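Big week for our little grasping stack! We finally swapped the old planner for Idix and I can't stop poking at it. Short thread.

1/ The headline: planning a pick used to take 471 ms. It's now under 100, on the same machine. Darius Baranauskienė rewrote the collision checker over a long weekend and it just flies.

2/ Next job is soft stuff. Plush is horrible for grasp scoring – no hard edges, fur that confuses depth, and a shape that changes the moment you squeeze it.

Wrist view, plush toys and the grey box:

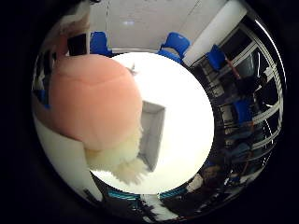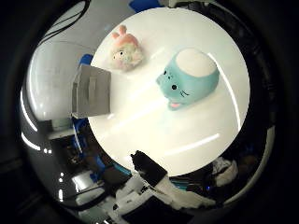 3/ Fisheye is worth the pain. We used to flatten every picture before it went to the detector and threw away loads of the outer ring. Now the detector (Enell) trains on the raw curved view and we only undistort the points we need. So much simpler!

4/ Still rubbish: glare on white surfaces. Enell likes to call a bright streak an object, with great confidence. I'm adding 1000 fake streaks to the training set to see if it learns some humility.

5/ Config tip – keep your camera calibration in the same repo as the planner settings. We had 3 copies of ours and they all disagreed.

Code tidy-up in April, then I'll share the Idix wrapper. Questions very welcome, I love this stuff.

More from this author
Why I stopped tuning gains by hand
Ozoliņš logging, one month in
Grolik simulator: first impressions
Hand-eye calibration without tears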